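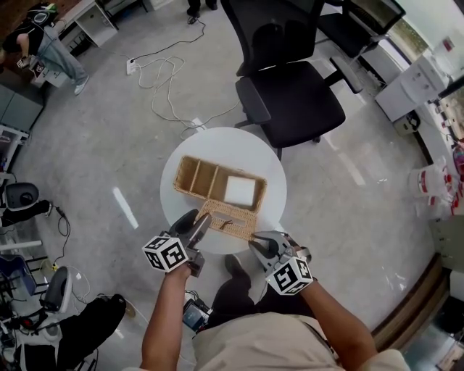

Two grippers and a lid at the Fisine open day.

I signed up for the Fisine open day in Surkemcombe because the email said "robots" and "light refreshments," and I have made bigger decisions on less. It also said the visit would take ninety minutes and that we should wear closed shoes. I wore my good boots, in case something heavy and autonomous came at my feet. The most dangerous thing I met all afternoon was the coffee.

Getting there took longer than the visit. The 610 bus stops at the bottom of Foley Street, and the Foley building is at the top of it, and Foley Street was laid out by somebody who hated calves. There were six of us in the two o'clock group. We signed a sheet, were handed lanyards with our names spelled mostly right, and went in past a door marked PULL that you push.

I should say what I was expecting. I've watched the same videos you have. I wanted a large metal person doing a backflip, or at least pouring me a drink with an air of menace. What I got was people standing in an office, very carefully taking the lid off a basket.

They use hand-held grippers. You hold one in each fist and they turn your hands, which have served you well all these years, into two gray plastic jaws apiece. Each gripper carries a marker with a black-and-white square pattern on it, so that the software can tell where it is and which way up. Then you go and do something you learned to do when you were two, and the whole business is recorded, and later on a robot arm is supposed to study it and do likewise.

I had a lot of questions and asked about a third of them. Our guide was a patient young woman called Ines who had obviously done the one o'clock group too and knew where the laughs were. She told us that the table tasks come in families. There is opening, there is closing, there is putting in and taking out, and there is one she called "tidying," which she said is the hardest to write instructions for, given that no two people in the company agree when a thing is tidy. I have been married for eleven years and could have told them that for free.

The basket is a wicker one with three compartments and a lid with a loop handle. If you saw it in a store you'd assume it was for tea bags, or for the kind of guest soap that guests are afraid to use. At Fisine it is an instrument. It has an entry in a spreadsheet. As of that morning, Ines said, the lid had been taken off and put back on for the record 469 times, and it was scheduled for a good many more.

I asked whether anyone got bored. She said you'd be surprised how absorbing it gets. I was ready to be polite about that and not believe it, and then I stood and watched for a while, and I have to report that ten minutes went by and my coffee grew a skin.

What gets you is the hesitation. With your own hand you don't approach a lid, you just have it. With the grippers you can see the approach. The tip comes in, stops, thinks better of it, comes in a little lower. You find yourself leaning. One man in our group was making small pinching movements at his sides the entire time and I don't believe he knew.

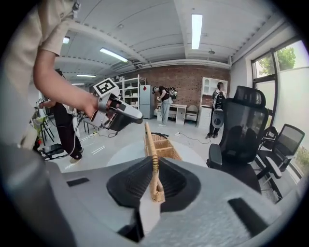
Why not just program the robot to pick up the basket? They used to do it more or less that way, according to Ines, and it works fine until the basket is turned a little, or is a different basket, or the light changes. Showing it a great many slightly different tries is slower to start with, but what it learns is supposed to hold up better when things move.

I liked that answer and wrote it on my hand, having left my notebook on the 610.

Then came the part of the program called "Have a Go." I'd been dreading it since the email. They didn't put us on the recorded tasks, for the same reason they don't let visitors at a hospital have a quick turn at the surgery, but there was a practice pair of grippers and a practice box of odds and ends in the next room, and we lined up for it like kids at a pony ride.

Things I learned about myself with a gripper in each hand:

I grip too hard. I have apparently gripped too hard my whole life and only my skin has been covering for me.

I talk to objects. I said "come on, sweetheart" to a clothespin in front of five strangers.

My left hand has been coasting. It turns up, it steadies things, it takes half the credit. Give it a tool of its own and a job to do and it goes to pieces.

You also lose your sense of touch, or most of it. A little comes up through the plastic, about as much as you'd get stirring paint with a broom handle. So you do it all with your eyes, and your eyes aren't used to being in charge. I missed a tennis ball. It was not moving. I closed the jaws with great confidence on the air beside it and lifted the air several inches.

The man with the pinching fingers was excellent, of course. He picked up a coin. Everyone said "ooh" and he looked at the floor, and I decided I didn't care for him.

After that we got to meet the actual robot, a Brisero, which is a single arm bolted to a bench in its own room with a strip of yellow tape on the floor that we were asked to stand behind. This was the main event. There were chairs. The Brisero's job was to lift a lid off a box, put it down, and put it back again, having been brought up on nearly 1450 recordings of human beings doing that.

It went well the first time. It was eerie, too, in a way I hadn't planned for. I'd come expecting it to move like a robot, all straight lines and sudden stops. It moved like a person who wasn't quite sure. It went in, paused, went a bit lower. I had just spent ten minutes watching real people make that same small pause in the other room, and there it was, handed down, like a nephew who has picked up your brother's way of clearing his throat.

The second time it put the lid down next to the box, let go, opened and closed its gripper over nothing a couple of times, and stopped. An engineer pressed something. It started again from the top. "It does that," he said, and made a note, and I felt closer to that machine than I have to anyone at my own office.

We finished back in the big room, the one with the brick wall and all the windows, where the work had carried on without us. It's a strange room to stand around in with a cookie. People were bent over their own tasks wearing a good deal of gear, backpacks and so on, and paying us no attention at all. I've been on factory tours where the workers had plainly been told to look busy. These folks had the air of having been told to look at the lid.

I asked Ines what the arm would do when it was fully trained. She said the long-term idea is help around the house for people who can't easily grip things themselves. Jars, boxes, drawers, the basket with the pills in it. She said it in the same voice she'd used for the fire exits, and I stopped making jokes for a minute. My mother's hands are bad now. She keeps her rings in a dish because she can't get them on, and last June I came into her kitchen and found a jar of plums she'd been working on, she said, since breakfast. I don't know if I'd want a gray arm bolted to her counter. I do know she'd give it a name and complain about it to her sister, and she would have the plums.

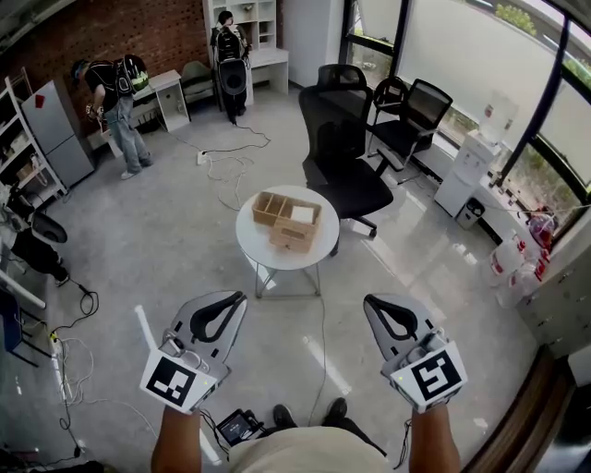

Conall Hennessy, who read the draft of this on his phone while I hovered, thinks I've been too easy on them. In his view a lid is a lid, and a machine that needs that many lessons to lift one should not be let near anybody's mother. He also wants to know what happens with a screw top.

I did ask about screw tops. There was a silence among the engineers of the sort you get when somebody brings up money at a christening. Screw tops are "on the roadmap." So are zippers, and anything soft, and anything see-through, and eggs. I said I could come back when they got to eggs. They took my email address, so we'll see.

A few practical notes, if you're thinking of going. The afternoons run in small groups and you have to book. Eat first, as light refreshments turned out to be very light. There's a coat rack by the entrance that looks sturdy and will drop your coat. If they offer you the practice grippers, start with the sponge and work up, and don't go straight for the tennis ball to impress people.

The 610 goes back from the other side of the street, by the dry cleaner. My notebook was handed in at the depot, with someone else's shopping list in it: onions, batteries, lightbulbs (small), and the word "Gary," underlined. I've kept the list in case Gary gets in touch.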